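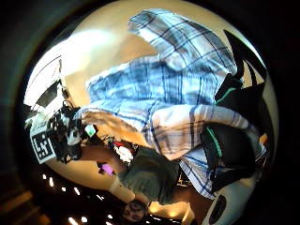 Blue-and-white plaid cloth and a black glove with green trim.

HOLST OPENS TEXTILE SORTING AND FOLDING ROOM

28 February 2025

Holst, the household linen reuse service, has opened a room for sorting and folding donated cloth. Blankets, tablecloths, sheets and curtain lengths will be handled there before going out to families setting up a new home.

Donated cloth was previously sorted in the hallway of the Grurnov building, where there was little daylight and no space to open out a large piece. Stains and worn patches were often missed until the cloth had already been packed.

Each piece is now shaken out, checked on both sides and folded to one of three standard sizes. Checked and striped fabrics are folded along the pattern where possible, so that the edges stay square on the shelf. Anything with a tear longer than a hand goes to mending. Cloth that can't be mended is cut into cleaning rags.

"Plaids are the hardest to judge," said Magdolna Virág, who coordinates the sorting. "The colours hide a mark very well. You have to open the whole thing up and look at it in the light."

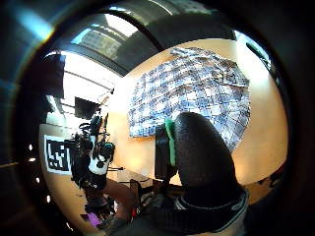
Signe Hviid said she had given up on folding big blankets by herself at home and wanted to know whether the two-person method would be taught to the public. She added that her linen cupboard could use it.

Holst will run two free folding sessions in May, covering fitted sheets, heavy blankets and round tablecloths. Participants are asked to bring one clean item from home. Bookings will be taken at the front desk.

Donations are accepted during opening hours. Items should be washed, dried and bagged, with pillows and doonas kept separate. Holst can't take electric blankets, foam or carpet.

Enquiries about donations, mending or the May sessions: Ivone Coutinho, Holst, Grurnov building, ground floor.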